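Traltora Releases Tritico 2, Planning Software for Contact-Rich Robot Assembly

New version adds a search routine for tight-fitting parts and a replay tool for failed insertions

May 2023

Traltora, a developer of control software for industrial robot arms, today released Tritico 2, the second major version of its planning package for insertion and assembly tasks. The release is available now to current license holders and will be offered to new customers through the company's website.

Tritico runs between a robot's vision system and its motion controller. It takes an estimate of where a part and its opening are, plans an approach, and then adjusts the motion as the part makes contact. Earlier versions required an integrator to write a separate recovery script for each part shape. In Tritico 2, the recovery motion is generated from the part's outline and the forces measured at the wrist.

"Most of the support requests we got were about the last few millimeters," said Delia Alarcón, head of product at Traltora. "The arm gets to the hole, the part is tilted a little, and the program stops. Our customers were spending days tuning that by hand, and then doing it again when the fixture moved."

The planner was developed on shape-sorting blocks before it was run on production parts. The blocks use pegs of different outlines, and the block can be set down at an angle to the robot, so the software has to work out both the position and the rotation of each opening.
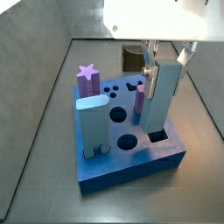 A two-finger gripper holds a rectangular peg above its opening in a shape-sorting block. Photo: Traltora

Traltora's test set for the release consists of 2,671 recorded insertion attempts. Each recording includes camera images, joint positions and force readings, and every change to the planner is checked against the full set before it is merged. A sample of 400 recordings ships with the software so that integrators can try different settings without tying up a robot.

The recordings are opened in a new tool called Replay. It shows the planned path and the measured path on one timeline, with a marker at the point of first contact. Users can change the approach angle, speed or force limit and see how the planner would have responded to the same readings. Replay does not simulate new contact forces, and Traltora recommends that any changed setting be confirmed on the real cell at reduced speed.

Staltitier, a systems integrator that builds small assembly cells, had early access to the release and used it on a connector line.

"We kept our own vision code and only swapped out the planner," said Maximiliano Villalba, controls engineer at Staltitier. "The setup file is plain text, which I liked. I could compare it with last week's version and see what somebody had changed."

Tritico 2 reads project files from the previous version. Custom recovery scripts will continue to run but are no longer needed for most part shapes, and support for them will end in November. A migration guide is included in the installer.

The software runs on Linux and requires a wrist force sensor. Grippers with more than two fingers are not supported in this release.

About Traltora

Traltora develops motion planning and control software for robot arms used in assembly and machine tending. The company is based in Fuentealba and sells its products directly and through system integrators.

Media contact:
Traltora Press Office, Fuentealba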